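Week 5: Automation on the job
Lecturer: Damián Varela

Last week we looked at the Tromville packing line. This week's topic is smaller work, the handling jobs that used to be left out of automation plans. Picking up a cup and putting it on a shelf is a fair stand-in for a lot of them. The object changes, the grip changes, and the worker hardly thinks about it.
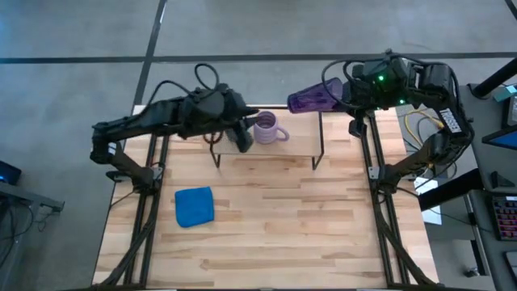 The reading from Skovdale covers a kitchenware warehouse with 115 staff. Management expected to lose jobs in sorting. What changed first was the content of the jobs – sorters became minders, clearing jams and resetting stations. Up to 73 of them moved to new duties in the first year. Pay grades were not reviewed until the August after.

Points to note from the interviews:
Staff missed setting their own pace.
Wrist and shoulder complaints fell, eye strain rose.
Older sorters knew which mugs chipped easily, and this was never written down.

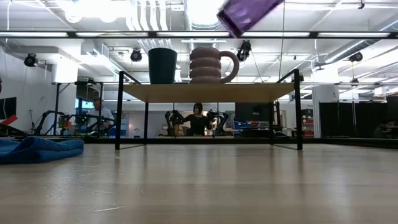 The third point is the one to bring to the tutorial. Cisneros calls it "hand knowledge" and argues it should be paid for when it is used to set up a machine. Zandent takes the other side – training the system is part of ordinary duties.

Read both chapters and write one page on which view you would defend at your own workplace. Due 8/4/25.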